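Dedora Shared Workshop
Hand-held gripper build, working group
Minutes of the June meeting

Held in the back room at Lombardi, 7 p.m. Quorum met. Minutes of the previous meeting were accepted with one correction: the spring rate entered under item 3 was for the old return spring and should have been struck.

1. Matters arising

The finger drawings were to be moved to the shared folder. Done. The older set is still in there under nearly the same file name and has been printed from at least once by mistake. It is to be moved to the archive folder and marked superseded.

The bench power supply has been returned to the electronics bench. The borrowed crimping tool has not been returned.

The question of whether the build should go on the workshop's open-night table was held over again.

2. Mechanical

Both hand-held units are assembled and closing properly. The trigger linkage on the second unit had play at the pivot, felt as a dead zone at the start of the pull. The pivot hole had been drilled out by hand and was oval. The link was reprinted with the hole undersized and reamed to fit. Play is now small enough that it does not show in the opening signal.

The stop at full opening was discussed. At present the linkage runs into the housing, and repeated hard opening will wear a flat on it. Two options were tabled:

a) a screw stop in the housing, adjustable;
b) a printed bumper in flexible material, not adjustable.

Option (a) was preferred. The objection was that an adjustable stop will be adjusted, and each change puts the opening calibration out. Agreed to fit the screw stop with thread lock and to log any change to it in the build book.

Screws on the plate are to be checked for tightness before each session. One had backed out on the first unit and was found on the floor of the car.

3. Fingers

Yellow fingers from the Cekar flexible filament remain the standard fit. The oval opening stays in the drawing. A version without it was printed for comparison and was too stiff; it bridged over thin cloth and did not bend around a fold. Rejected.

The pad width stays at 18 mm. A narrower pad picks a single layer more reliably but lets the garment swing once lifted. A wider one does the reverse. There was some support for keeping a narrow set in the box for thin shirts, but swapping fingers partway through a set of recordings would mean splitting the set. Not adopted.

Print settings, for the build book: walls up one from the slicer default, infill as before, seam at the back face. Filament must go through the dryer first. The last pair printed from an open spool had strings inside the opening and a weak layer near the base, and split when flexed by hand.

Yellow is to be kept. The fingertip finder in the software was set up on yellow parts, and a change of color would mean tuning it again for no gain.

4. Electronics and mounting

Cable strain relief on the first unit is now a printed clip in place of the zip tie. The second unit still has the zip tie.

Dust on the black plates was raised. It does no harm on the plate, but lint on a lens shows up in every recording until someone wipes it. A lens cloth is to be kept in each case and used before the first recording. Paper towels are not to be used.

Labels: the code label at the edge of each plate is to be left in place and kept clean. The recording script reads it at start-up to tell the units apart. If a label has to be replaced, the new one must carry the same code as the old one, and the script must be run once with the unit on the bench before it goes out.

Battery life was reported as enough for an evening's work. No measurement was made. The meeting asked for one.

5. Software

Drornix, our logging and sync tool, is now in use on both units. Clock drift between left and right was the main fault found since the last meeting. Over a long recording the two streams moved far enough apart that the right hand appeared to let go before the left had taken hold. A sync step has been added at the start and end of each recording: both units are closed fully, held, and opened together. The script lines up the two closing edges and rejects the recording if the offset at the end is too large.

The reject limit was argued at some length. The strict setting throws away recordings that look fine by eye. The loose setting keeps some that are plainly wrong. The strict setting was kept for now, with rejected recordings going to a separate folder and not deleted.

The opening calibration file is per unit and must be copied with the recordings. It was left off the drive once last month, and that batch could be used only for video.

6. Recordings to date

The log stands at 679 recordings accepted by the script. Most are cloth: picking up a garment, laying it flat, folding, and stacking on a bed or table. The rest are small rigid items from the bench, which were done early on and are of limited use now that the fingers have changed.

The bench recordings should not be mixed with the cloth recordings. They will be moved to their own folder and labeled with the old finger version.

It was noted that workshop tables give very even results: same height, same light, hard surface. A bed is lower and soft, the garment sinks into the cover, and the fingertips have to press in to get under an edge. The forearm also ends up at a different angle with the operator sitting. Home sessions are to continue for this reason, with at least as many seated as standing.

7. Home sessions

Garments are taken from whatever is clean and ready to put away. Dark cloth remains the hardest case. On black fabric the edge of a fold is difficult to pick out in the video, and the software's cloth outline breaks up. More of it is wanted, not less. Operators are asked not to swap dark items for lighter ones to get cleaner footage.

Patterned bed covers are acceptable and useful. Leave them as they are.

Daylight behind the work was raised. Exposure on the lenses is locked at the start of a recording, and a unit pointed at a window when locked will give a dark result for the rest of it. Lock exposure with the unit facing the work surface.

Session notes should record the room, whether the operator was seated or standing, and the garment type. Nothing further is needed. 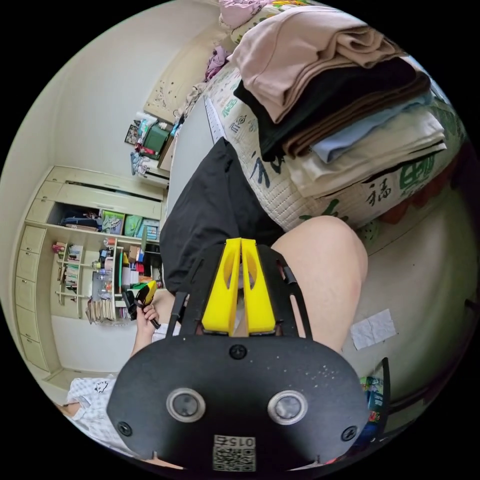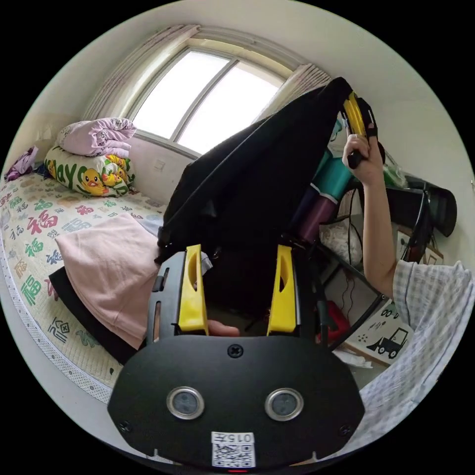
Trigger fatigue was reported after longer runs, mainly in the index finger of the weaker hand. The return spring could be lightened, but a lighter spring lets the fingers lag on opening and the cloth stays caught between the pads. The spring stays as it is. Operators are to stop when the pull becomes uneven; an uneven pull is easy to see in the opening plot and those recordings have been poor.

Regrasping was also discussed. When the first pinch takes two layers in place of one, some operators stop the recording and start over. Others put the garment down and pinch again. The second way is preferred and should be left in. The recording is to be stopped only if the garment leaves the work surface altogether.

8. Robot arm mount

The adapter between the arm flange and the finger carriage has been drawn but not cut. It must place the fingers and the lenses in the same relation as on the hand-held units, or the recordings will not carry over. The drawing is to be checked against a finished unit with calipers, not against the earlier drawing, which had the plate thickness wrong.

The arm will stay bolted to the steel table. First runs at reduced speed, cloth only, with the stop button within reach of the person at the keyboard.

9. Parts and storage

Wanted: flexible filament, thread lock, lens cloths, spare return springs, one replacement pivot pin. Springs are to be ordered to the current part number and checked on arrival.

The cases are kept on the upper shelf by the laser cutter. They are not to be stored under the sink again.

10. Actions

Archive the superseded finger drawings.
Fit the screw stop to both units and enter the setting in the build book.
Replace the zip tie on the second unit with the printed clip.
Measure battery run time under normal recording.
Move the bench recordings to a separate folder.
Check the adapter drawing against a finished unit.
Return the crimping tool.

11. Any other business

The room is double-booked for the July meeting. If the sewing group does not move, we will meet in the wood shop after the dust collector is off.

Meeting closed at 8:40 p.m.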